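**Tiketari Press to publish "Sunder", the first novel by Noeline Te Moana**

*For immediate release, Apr 5, 2019*

Tiketari Press is pleased to announce that it will publish *Sunder*, the first novel by Noeline Te Moana, in May. The book will come out in paperback and as an e-book on the same day. The first printing is 3,000 copies.

*Sunder* tells the story of two sisters who inherit a ferry business in the small harbour town of Tamihana. The older sister wants to sell the boats. The younger one has already promised the people on the far shore that the ferry will continue. During one winter they stop speaking with each other, and they leave notes in the ticket office instead. A large part of the novel is made of these notes, and the reader must often guess what happened between them.

Noeline Te Moana wrote the book in the early mornings, before her work at a school library, during a period of six years. The first version had the title *The Far Shore* and was told by the ferry's engineer. She put this version away completely and started again with the two sisters.

"I was fond of the engineer, but he knew too much," says Te Moana. "When he told the story there were no secrets left. Now he has only four short chapters, and I think he is happier in them."

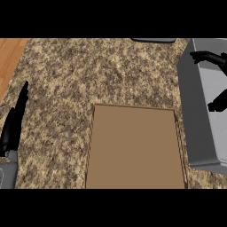
*Reading time: 3 minutes*

The manuscript came to Tiketari Press in the open reading period of last year, when the house received 1,249 submissions from writers without an agent. Saskia Hapeta, fiction editor at Tiketari, read it on a train journey and asked for the complete text the next day.

"The notes between the sisters are very short, some are only one line about diesel or about the weather," says Hapeta. "But I was afraid each time when one of them opened a new one. We changed little in these parts. Most of our work together was on the last third, where the spring comes and the boats must be painted."

The cover was designed by Lindsay Waaka, who has also drawn the map of the harbour for the inside pages. The audio edition will follow later and will be produced by Buvar Audio, with two readers for the two sisters. The names of the readers are not yet decided.

Together with the novel, Tiketari Press will print a small booklet with the abandoned first chapter of *The Far Shore*. It is limited to 1,000 copies and will be given free of charge with orders made directly at the publisher, as long as there is stock.

Noeline Te Moana will read from the book at three evenings in May. The first one will be a conversation with the novelist Cameron Costigan. Places and times will be put on the publisher's website when they are confirmed. Bookshops and reading groups who wish to invite the author can write to us already now.

**For review copies, interviews and invitations**

Digby Sheehan, Publicity, Tiketari Press

Please tell us if you prefer a printed proof or an e-book file. Printed proofs are sent out each Tuesday.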